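Robots on the packing side — your questions

Seidu Kyei has been round all the teams at Ulla. Same things keep coming up, so answers in one place. Will add more as they come in.

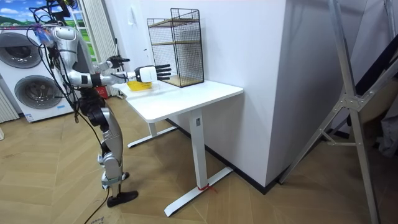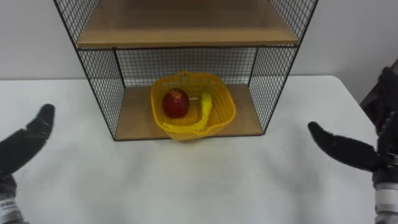
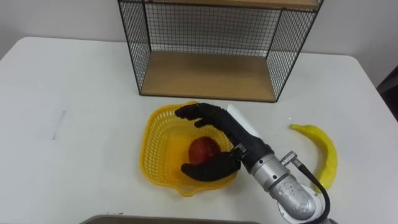
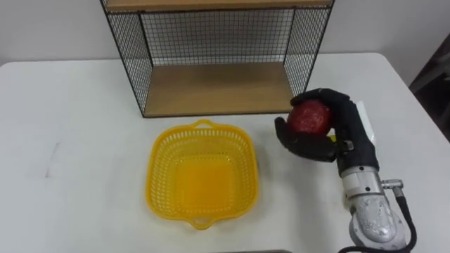 Fruit basket work at the white table, with the wire shelf unit behind.

Is my job going?
No. 18 of us on packing now, 18 in the plan for next year. Hours stay as in your contract. If that changes you'll hear it from Seidu first, not off a noticeboard.

So what changes?
Less lifting and reaching for baskets. More checking, more sorting out problems when the line stops. Some of you will like that, some won't — say so early please.

Why fruit?
Easy to get hold of, different shapes, and baskets are what we do all day. Flisinico orders come later.

Is it quicker than us?
Not the point at the moment and nobody is being timed against it. Your rates are not linked to it in any way.

Who sets it up?
Dernon do the set up. Efua Boateng is our contact for them, go through her and not direct.

Do I have to be trained?
Only if you want to work next to it. 2 sessions, paid, in work time. 8 places each. Put your name down with Efua by the end of August.

Will there be more money?
Trained people go up a grade. Asked for that in writting and we have it.

Can I stop it if something looks wrong?
Yes. Always. Stop it, then tell your shift lead. You won't be in trouble for stopping it, even if it was fine.

Is it recording me?
Footage from the trials is kept for the set up work only. Not for timekeeping or diciplinary. Union has seen the wording.

What about the Tehrani site?
No dates yet. Will post here when we know.

Questions: Efua Boateng, ext. 562 | © Ulla staff pages | Back to top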